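Stand: 21/07/2021

# Häufige Fragen zur Küche in der Ferienwohnung Irkau

**Was ist in der Küche vorhanden?**
Teller, Schalen, Gläser und Besteck, dazu Töpfe, zwei Pfannen, Wasserkocher und Kaffeemaschine. Geschirrtücher liegen in der Schublade neben dem Herd.

**Darf ich direkt auf der Arbeitsplatte schneiden?**
Nein, bitte immer ein Brett unterlegen. Das Bambusbrett mit der Saftrille ist für Brot, Obst und Gemüse gedacht. Für Fleisch und Fisch gibt es ein Kunststoffbrett im Unterschrank.

**Kann das Bambusbrett in die Spülmaschine?**
Nein. Mit warmem Wasser und etwas Spülmittel abwaschen, abtrocknen und hochkant stellen. Geölt wird es von uns, zuletzt mit dem Holzöl von Bremby.

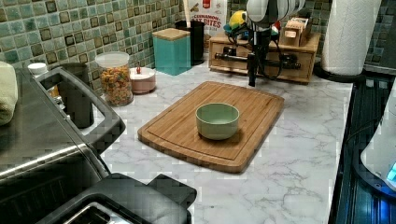 **Wie reinige ich Arbeitsplatte und Fliesen?**
Mit einem feuchten Tuch und Neutralreiniger. Essig, Zitronensäure und Scheuermilch sind auf der Platte nicht erlaubt. Die Mosaikfliesen an der Rückwand vertragen dasselbe Mittel, bei Fettspritzern in den Fugen hilft eine weiche Bürste.

**Darf ich die Vorräte auf der Arbeitsplatte benutzen?**
Ja. Was offen dasteht, auch die Frühstücksflocken, darf gegessen werden. Gläser und Dosen danach wieder schließen. Wer etwas aufbraucht, muss es nicht ersetzen.

**Gibt es Geschirr für Kinder?**
Ja, im unteren Fach des Hängeschranks. Ein Hochstuhl kostet 5 Euro pro Aufenthalt und muss vorher angemeldet werden.

**Wo kann ich einkaufen?**
Der Laden Gamage liegt 500 Meter entfernt und hat Brot, Milch und Obst. Für größere Einkäufe fährt man nach Mernitz.

**Was passiert, wenn etwas kaputtgeht?**
Bitte kurz Bescheid geben. Einzelne Gläser und Teller berechnen wir nicht. Für Schäden an der Arbeitsplatte gilt die Kaution von 60 Euro.

**Wie soll die Küche bei der Abreise aussehen?**
Geschirr gespült und eingeräumt, Müll in die Tonnen im Hof, Kühlschrank leer. Ungeöffnete haltbare Lebensmittel können stehen bleiben.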